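Kids' Corner > Animals > Helping Animals > What Happens at an Animal Shelter?

What Happens at an Animal Shelter?

Dogs, cats, rabbits and other pets sometimes need a place to stay. They may be lost. Their owner may have moved or gotten sick. An animal shelter takes them in, feeds them and looks for a home for them. This page tells you what happens from the day an animal arrives to the day it leaves.

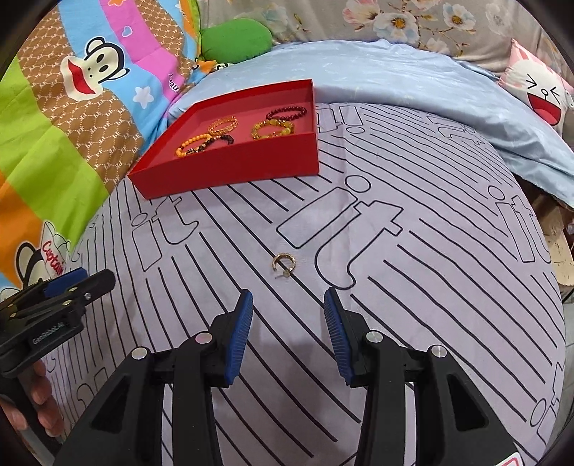
Words by L. Gebreyes for the Selham Animal Shelter young readers' pages

Coming in

Every animal that comes to the Selham shelter starts at the front desk. A worker writes down where the animal was found, what it looks like and whether it is a male or a female. The animal gets a number and a paper neckband. If it has no name, the staff picks one. Last year 1,624 animals came through the door, and more than half of them were cats.

Next the worker checks for a microchip. A microchip is the size of a grain of rice and sits under the skin between the shoulders. It has a number stored inside. A scanner held over the animal's back can read the number, and the shelter looks it up to find the owner's phone number. A microchip can't show where a lost pet is. It only works when somebody finds the pet and scans it.

If there is a chip, or a tag on the collar, the shelter calls the owner. Some dogs go home the same afternoon.

The waiting time

A lost animal can't be given to a new family right away. Its owner may still be looking for it. At Selham the waiting time is 10 days for an animal with a chip or a tag. The time is different in other towns.

During these days the animal's photo is on the shelter's website and on the board outside the Avon Street door. If you have lost a pet, ask a grown-up to look at the photos every day and to visit the shelter too. A dirty, scared cat can look very different from the one you know.
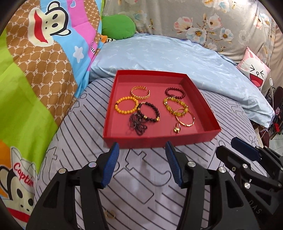
Bracelets in a red box.

Seeing the vet

A vet is a doctor for animals. The vet looks at the teeth, eyes, ears, skin and paws, and listens to the heart. The teeth help the vet guess how old the animal is. Puppies and kittens have small, sharp baby teeth that fall out, just as yours do.

Most animals get shots called vaccines. Vaccines help the body fight off certain illnesses. They also get medicine for fleas and worms. New animals stay in a separate room at first so that a cough or a cold doesn't spread to the others.

Most cats and dogs have an operation so they can't have babies. It is called spaying for females and neutering for males. The animal sleeps through it and rests afterward. There are already more kittens each summer than there are homes for them.

A day at the shelter

The lights go on at 7 a.m. Workers clean the kennels and the litter boxes, then fill the bowls. Each dog goes outside at least 2 times a day. Cats get boxes to hide in and shelves to climb on, and a cat that hides all day is left alone until it is ready to come out.

Shelters can be loud. One dog barks and the rest join in. Some animals find this hard and stop eating or shake. These animals may go to a foster home, where a family looks after them for a few weeks. The family tells the shelter what the animal is like in a house. Does it chew shoes? Is it afraid of the vacuum cleaner?

Finding a home

When an animal is healthy and the waiting time is over, it can be adopted. A grown-up in the family fills out a form, and everyone who lives in the house comes to meet the animal. If you already have a dog, bring your dog too.

The person at the desk will ask how long the animal will be alone each day and who will feed it. A young dog that loves to run may not suit a family that likes quiet days at home. An older cat might.

It costs $100 to adopt a dog at Selham. The money helps pay for the shots, the chip and the operation.

How children can help

You have to be 16 to walk the dogs, but there are other jobs. You can save old towels and newspapers. The shelter always needs them. You can make a cat toy from a clean sock. On reading afternoons in July, children sit outside the kennels and read aloud to the dogs. Bring any book you like.

If you see an animal that looks lost, don't chase it or try to pick it up. Tell a grown-up, remember the place, and let the grown-up call the shelter.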